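Rumer Opens Orders for Grengate Tabletop Automation Kit

2018-10-07

32 shares | 0 comments

Rumer announced today that it is accepting orders for Grengate, a tabletop automation kit intended for small workshops, training centers and teaching laboratories. The kit combines a mounting plate, a set of gripper adapters, control software and a printed course of exercises, and is designed to be used with a collaborative robot arm that the customer already owns.

According to the company, Grengate was developed in response to requests from customers who had purchased an arm but lacked the staff time to prepare it for everyday handling work. The software allows an operator to teach a task by guiding the arm by hand, store the positions under a plain name, and run the sequence again from a single screen. No programming experience is required for the exercises in the first part of the course.

"Many small shops have told us that the arm arrived in good order and then stood idle for months," said Marisol Sotelo, product manager for Grengate at Rumer. "Our aim is to shorten the time between delivery and the first useful task. The exercises use ordinary objects of different shapes, so that staff learn how grip and approach change from one item to the next."

The kit was evaluated at the Rattanakul training center beginning in March. Over the evaluation period, 13 trainees completed 232 handling exercises under the supervision of center staff. Rattanakul has asked for clearer wording in the calibration chapter and a longer cable between the gripper and the control box. Rumer stated that the calibration chapter has been rewritten and that the longer cable will be offered as an option.

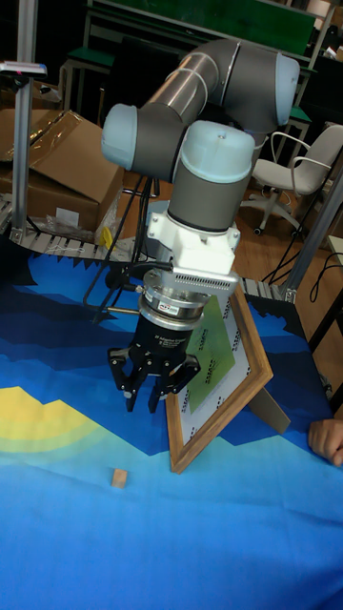

A three-finger gripper held open over the work table, with a small wooden block at left and a framed sheet at right.

Grengate will be sold directly by Rumer and through its distribution partner, Drornton. Each order includes 10 hours of remote support, to be used within one year of delivery. Schools and public training centers ordering more than one kit will receive a 20 percent discount on the second and any later units. Arms and grippers are not included in the price.

Customers who took part in the evaluation may exchange their earlier software for the current release at no charge. Requests should be sent to the Rumer service desk with the serial number of the control box.

Last updated: 4:15 p.m.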